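[Mallow-list] Two arms and a bunch of tulips

From: Kulap Panyasiri
To: Mallow workshop list
Date: 09/11/2020

Hi Darcy, and hello to everybody else who has been so patient with my long messages,

Darcy McPhee wrote:
> How is the flower job coming along? Last I heard you were still
> fighting with the table. And is one vase enough, or should I
> bring another from home?

Thank you for asking! The table is done, bless it, and the blue top suits us very well (Ratree picked the color and she was right). We have moved on to the tulips, which are artificial, so they put up with a lot of handling. I keep the clear glass at the back by the left arm and the amber vase over on the right. 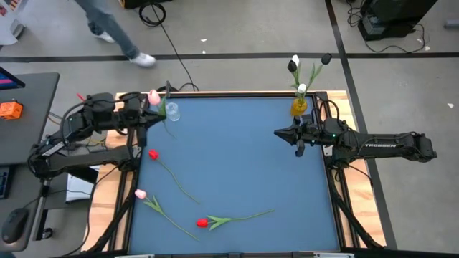
Mallow Digest, Vol 2, Issue 100

The left arm has the pink one by the stem end of things there, bloom up, and I do like to see it held like that. My worry is the stems. They are thin and bendy, and when two of them lie across each other I never quite know which one the fingers will take hold of. Boonsong thinks we should lay them out with more room between. I would sooner leave them in a muddle, the way they'd land on a kitchen table, and slow the arms down a little. I'd love to hear what the rest of you think. 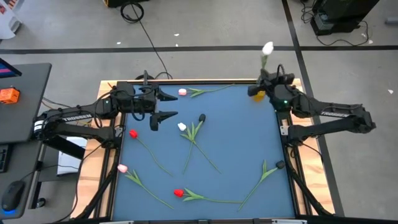 What I still need

Soft tips for the fingers, if anyone has some to spare, and a longer cable for the right side. Darcy, yes please to the vase, the heavier the better.

Warmly,
Kulap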